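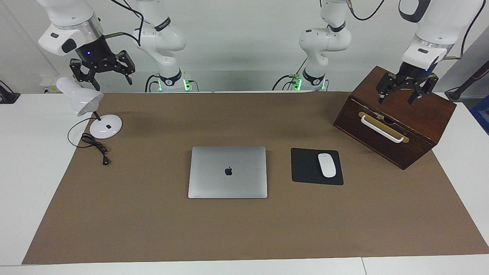

How much should stay on a desk at the end of a work session?

Only what you will use at the start of the next one. For most people that means a lamp, the computer and whatever you point with. Everything else goes in a drawer, a box or a bag.

Unit 4 handout: Setting and Clearing a Small Desk
Instructor: Renato Castillo
Room 307, Clondside Adult Learning Center

Read this before the practical. Bring it with you, since the checklist on the back page of the Gorkix workbook has an error in step 2 (it tells you to place the computer before the lamp).

4.1 Lamp first

The lamp has a base that takes up room and a cord that has to reach an outlet, so it limits where the rest can go. Put it on the side opposite your writing hand. If you write with your right hand, the lamp goes on the left and the shadow of your hand falls away from the page.

Run the cord behind the lamp before you set anything else down. A cord lying in loops across the work surface will end up under a laptop or a notebook. Unplug the lamp at the wall before you move it. Pull on the plug and leave the cord alone.

Tilt the shade so the bulb can't be seen from the chair. Sit down and check. Students often do this standing up and get it wrong.

4.2 Paper or a mat under the work

We cover the table with brown paper for this unit. Kraft paper from a roll is fine. It saves the tabletop from scratches and you can draw on it in pencil to mark where things belong. Change it when it tears.
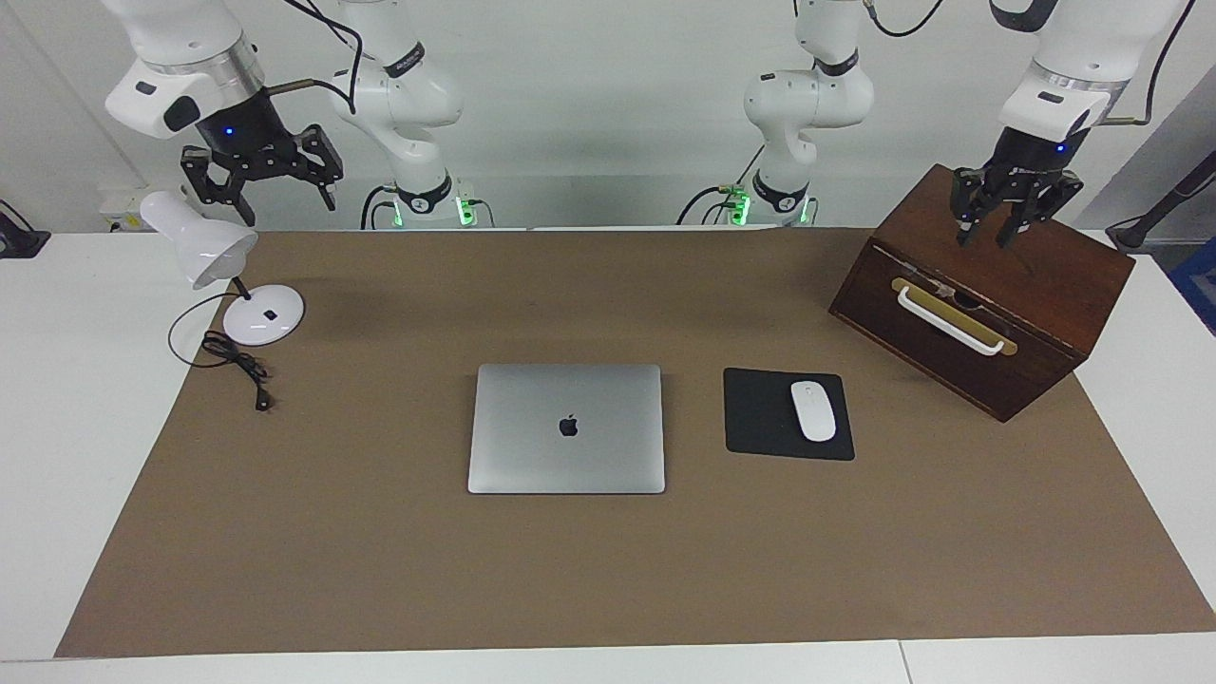
4.3 Laptop, mouse and pad

Close the laptop before you lift it. Carry it flat with both hands. When it is not in use it can stay closed on the desk with nothing stacked on it.

The mouse pad goes on the side of your mouse hand, close enough that your elbow stays by your body. Leave the mouse on the pad when you finish. Abdul-Rahman Opoku's section last July tried putting the mouse away in a drawer every time, and went back to leaving it out.

4.4 The box

A small box with a drawer is useful for pens, clips, spare batteries and adapters. Three points:

- Put it at the side of the desk, drawer facing you, with room to open the drawer all the way.
- Turning it a little toward the chair makes the handle easier to reach.
- Don't use the top as a shelf. Loose paper collects there.

For varnished wood use a dry cloth. Wipe the handle separately.

Practical

You have 31 minutes to set the desk, clear it and set it again. The exercise is worth 60 points. Marks come off for a cord across the work area and for a drawer that can't open.

Reading for next time: Evangelista, chapter on shared desks.

3000 views | 2 comments | Share
Contact | Copyright Clondside Adult Learning Center | Back to top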